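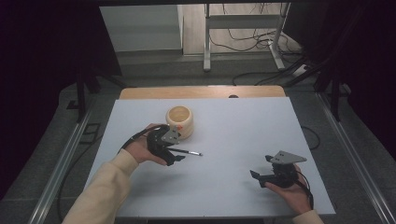 I've wanted a robot that could put my desk back in order since I was about nine years old, and last January I finally quit drawing one on napkins and started building the hands. Just the hands! The arms can wait, and so can the rest of it. What I have so far is a pair of grippers you hold yourself, one in each fist, and you squeeze them to pick things up while a computer keeps notes on how you did it. The job I keep coming back to is the dullest one I could think of, a pen and a cup on a white board. The pen goes sideways in the left gripper, the cup stands behind it, and the right gripper hangs around with its fingers open until it's needed (which, if you do the job my way, can be a while).

The project is called Memley. I'd love to tell you it stands for something, but I needed a folder name at eleven at night and that's what my fingers typed.

Most of the building happened at Soro, a shared workshop on the second floor of an old shoe warehouse, a ten-minute bike ride from my apartment. You pay 40 dollars a month and you get a key, a shelf, and a spot in line for the printers. The line is the real cost. Everybody there is printing something enormous, and I'd show up with a part the size of a stick of butter and wait half an evening behind a lampshade. I got a lot of reading done that winter.

The fingers were the part I thought would be easy. They're blocks, more or less, with angled faces and a couple of small holes, and I modeled the first set over one weekend and felt very pleased with myself. Then I tried to pick up a pen. A pen is a miserable object to grab – it's thin, it's round, it's slippery, and it rolls away from you like it has somewhere to be. My first fingers squeezed it right out the front. The second ones held it fine if you came in perfectly level, and I have never in my life come in perfectly level. I went through 3 versions before I stopped swearing at them, and the last change was so small I'm almost embarrassed by it: I thinned the inner faces near the tips so they'd give a little.

After that I got religion about threaded inserts. If you print things, you already know this argument. You can drive a screw straight into plastic and it'll hold, and then you take it out and put it back a few times and it's holding nothing but your good opinion. Inserts are little brass rings you press in with a soldering iron, and the screw bites metal from then on. I bought a bag from Flivine, the parts shop across from the bus station, and ruined a good number of them learning how long to lean on the iron. Go slow. Stop a hair before you think you should and push the last bit flat with something cold.
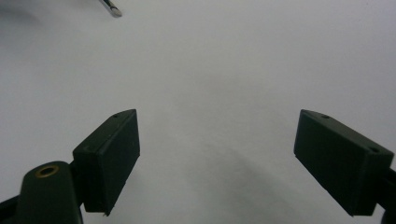

Both fingers open over the board, with a brass insert showing in the mount at lower left and a pen tip at the top.

The view from down at the fingers is the one I care about most, and it's also the one that gave me the most trouble. You'd think a plain white surface would be the friendliest background in the world. Dark fingers on white, what could be simpler? But the grippers throw a big soft shadow into the gap, right where you're trying to see what you're about to grab, and I spent weeks moving lamps from one side of the table to the other. Soft light from all over beats one bright lamp by a mile. I hung dark curtains, too, and those helped more than any lamp I bought.

Then there's the plate on top. Each gripper carries a gray triangular piece of metal with bolt holes in it, and I went with metal after the printed one flexed whenever I turned my wrist. It was a tiny flex. I only caught it when my numbers wandered and I'd already blamed the software, the cable, the other cable, and the weather. The metal version added 91 grams to each hand, and you do feel that by the end of a long evening. My forearms have opinions.

Cables I have not solved. Each gripper trails one, they loop onto the carpet, they find my feet. A friend at Soro keeps telling me to go wireless, and I keep telling him I'll do it right after I fix the squeak in the trigger, and I've been fixing the squeak in the trigger since spring. I did move the trigger forward after my hand started cramping, and I rounded the body so it wraps the palm a bit more, and that was a better use of a month than a radio would have been.

As of Wednesday, September 3, 2025, the log on my laptop holds 1,070 recorded tries, and I'd guess a good chunk of them are me fumbling. I've kept the fumbles. I used to delete them out of pride, and then I wanted to compare an old finger shape with a new one and had nothing but my greatest hits to look at. Now everything stays, including the afternoon I recorded with the left and right hands swapped in the settings and couldn't figure out why the computer thought I was juggling.

If you want to try something like it, start with one hand. I built two at once so they'd match, and they do match, same design down to the holes, but it also meant every mistake got made twice and I paid for the plastic both times. Print the fingers separately from the body. Buy more inserts than the drawing calls for. And pick an object you already own and find slightly annoying.

Next up is an arm. I've been talking to Iordache, a small repair outfit that strips down old lab equipment, and they have one with a bad elbow joint that they'd let go cheap. I'm going over to look at it on Saturday with a tape measure and a backpack that is probably too small.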